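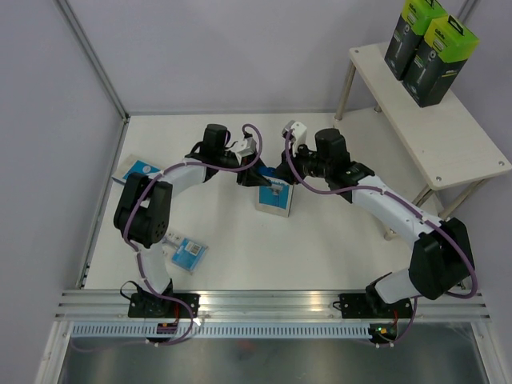
Sewwandi Karunaratne tem 326 caixas vazias em casa e uma paciência limitada para quem lhe pergunta porquê. "Vazias, não", corrige, enquanto afasta o gato de uma prateleira. "Têm o folheto dentro. Uma caixa sem folheto é papelão."

Passou 9 anos a desenhar embalagens na Harkby, quase sempre em azul e branco. A cor, garante, não se discute. "Propus um verde em agosto do meu primeiro ano. Ainda hoje me falam disso nos jantares." O azul, explica, transmite limpeza, frescura, confiança e a vontade do diretor comercial, não necessariamente por esta ordem.

O que a apaixona, se a palavra serve para alguém que boceja duas vezes durante a conversa, é a diferença entre a caixa e a saqueta. A caixa fica de pé, mostra a frente, tem postura. "A saqueta deita-se. Chega a casa e deita-se logo, como o meu cunhado." Na Liltemeo, onde trabalha agora, defende que as duas devem parecer da mesma família, mesmo quando uma está na vertical e a outra espalmada no fundo da bancada.

E a tampa? Aqui Sewwandi endireita-se na cadeira. Conta que a linha Zornia teve 2 versões de aba, e que a primeira só abria à dentada. "Recebemos uma carta de um senhor com desenhos. Muito bons desenhos, aliás." A segunda abre por cima, com dois dedos, e ela demonstra-o quatro vezes seguidas sem que lho peçam.

Pergunto-lhe se em casa arruma as coisas pela cor. Olha-me com pena. "Pela altura. Pela cor é para quem recebe visitas."

Guardado em: Conversas | Design do dia a dia

Comentários (3)

Shadi Twal
O meu cunhado também se deita. Solidariedade.

Britt-Marie Rustad
Alguém sabe se as Zornia antigas ainda se encontram? Tenho saudades da aba má.

Mahfuz Siriwardena
Faltou perguntar pelo gato.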